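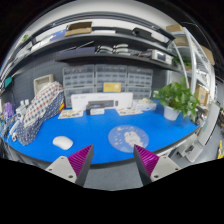
Okay, hi everybody. Lizelle said I have 15 minutes, so if I'm still talking after that, wave at me.

My topic is desks, and mostly the junk that lives on them. I started caring about this when we moved the Malness workroom and I packed my own desk (big mistake!). I found 4 dead pens and a birthday card for Colton that I never gave him. Sorry, Colton.

First thing I do now is pick where the mouse goes. Mouse on its pad, pad where my hand lands, and everything else has to work around that. I like a round pad, the sillier the better. Ginette thinks cartoons look unprofessional. Ginette also has a plain gray desk, so, you know.

(pause, let her answer back)

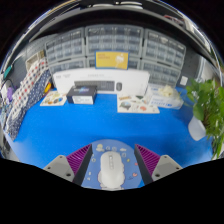
Next, boxes. I keep boxes. Keyboard box, mouse box, all of it, and I stand the long ones up along the back so they don't eat the whole table. Divya tosses hers the same day and then comes to borrow mine when something has to go back in the mail.

Small stuff goes in drawers with labels. Please label them! I once went through a whole wall of little drawers for one screw.

Plants: yes, but near the edge, and something like a pothos that forgives you. Bags: on a hook. I say this as a person whose bag is usually on the desk.

Ask who has a drawer they're scared of. Then hand over to Vernon for the shelving part.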